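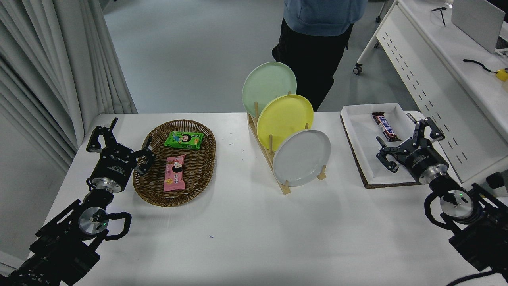

**Site visits / Manipulation and teleoperation**

# Masilela, teleoperation hall, 13 Nov 2021

Masilela opened its training hall to outside visitors for one afternoon. The firm records people driving robot arms by remote control and trains its handling software, Iltix, on the recordings. I went for the two-arm work. Notes follow in the order of the tour.

## Stations

Each station has a table with two black arms fixed at the near corners, each ending in a two-finger gripper. The operator drives them from a pair of smaller arms of the same layout, one per hand. Joint angles are copied across directly. There is no force feedback, so contact has to be judged by eye.

The table we spent longest at was set for a sorting job with snacks: two packs in a wicker basket on the left, a Snickers bar in a white tray on the right, and a wooden dish rack with three plates between them. The plates belong to a second task recorded on the same layout. During the snack task they count as an obstacle, and a run in which a plate is touched is marked as failed even if the snack ends up in the right place.

Frans Baert, who runs the recording side, said the layout was chosen for its mix of contact problems. Wrappers give way when pinched and can slide out of the fingers. Plates on edge leave little room for a finger on either side, and the basket rim stops a low approach.

## Recording

A run starts with both grippers open over their areas and ends when the operator presses a foot pedal. The target length is 19 seconds for a single item. Anything over 90 seconds is thrown away without review. The system stores camera video, joint angles and gripper opening, all on one clock.

Masilela asks for 2,000 accepted runs per task before training. Baert would not give the rejection rate. He did say that new operators lose most of their runs to pauses. A person stops to think, the arms hang still, and the trained policy learns to hang still at the same point. Operators are told to plan the whole movement before starting and to abandon the run if the plan fails.

Objects are moved between runs according to a printed card. There are 9 cards per task, and the operator may also turn each object freely.

## Teaching by hand

The second method on show was hand guiding. The arm's motors are set to carry only its own weight, and the teacher takes hold of the wrist and moves it through the task. I was allowed to try this on a single-arm station using software called Tilter. Friction in the base joint was noticeable, and small corrections near the table were hard to make smoothly.

Hand guiding needs no second set of arms. The drawback is that the teacher's hands get into the camera view, so the video cannot be used for training as it stands. Masilela plays the joint path back afterwards and films that, which doubles the time per run. They keep the method for fixed paths only.

## Questions from the group

A visitor from Tramgate asked whether runs made on one table can be used on another. Baert's answer was that they can if the arm mounts are within a few millimetres of the drawing, and that camera position matters more than lighting. Someone else asked about operator fatigue. Shifts at the controls are short, with resetting and labelling work in between.

No trained policy was run during the visit. A further session covering results is planned for January, and I have asked for a place.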